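Flevengate Home Forum > Floors and Flooring
Wood floor running up to a bare brick wall - edging?

rinham_dave
We've taken on a room in Rinham with a plank floor, short staggered boards in mixed grey, brown and beige. One wall is brick and I can't decide how to finish the edge. Skirting on brick looks wrong to me. Budget is 800 for the whole room.

Cimdale Kev
Skirting every time. You need a gap of 12 mm for the boards to move and something has to cover it.

Aslı Baysal
I don't agree. I used cork strip against brick 3 years ago and it has stayed put. Skirting never sits flat on brick unless you pack it out behind.

Cimdale Kev
Cork crumbles. I've pulled out plenty of it.

rinham_dave
Room as it stands. The table with the red cover is staying, and so is the small white one beside it. The cable on the floor needs a proper route as well.
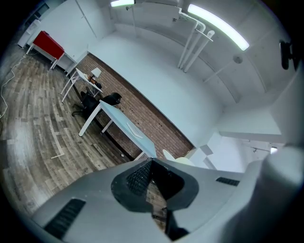 Reply 5 - pell_mell
I'd sort the cable first. If you do go for skirting, get the hollow-backed sort and run it behind. With cork you'd want clip-on trunking along the plain wall, painted to match.

Aslı Baysal
Trunking is fine. The conduit on that wall is on show already, so a bit more won't hurt.

Cimdale Kev
Two lots of plastic on one wall, no thanks.

rinham_dave
Leaning towards cork. Will price up 18 mm strip and post again in September.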